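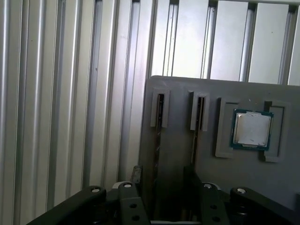 *Reading time: 1 minute*

# Handling practice at the assembly boards

August 2, 2021

Heltach maintains one set of rules for every robot cell that places or removes computer parts. The gallery shows the work to which those rules apply. Operators at the Brakon and Zabala sites should read it together with Handling Rule 11, which takes precedence wherever the two differ.

**Processor at the socket fixture.** The chip sits slightly tilted between the two brackets, nearer the left one. Under section 4 of the rule, a processor must lie flat and clear of both brackets before any downward force is applied. A tilted part is to be lifted and placed again – it must not be pressed into position.

**Slot holders.** The two holders to the left of the socket are governed by section 5. Cards enter upright, one at a time, and the fingers must be fully open before the arm withdraws.

**Gripper fingers.** Bolts on the fingers and link plates are checked at the start of each shift. The check is entered in the cell log, including when no fault is found.

Speed within 40 mm of a board is limited to the value posted at the cell. Requests to vary this limit are made on Form 786 and sent to the Fornura office. The rule will next be reviewed in January.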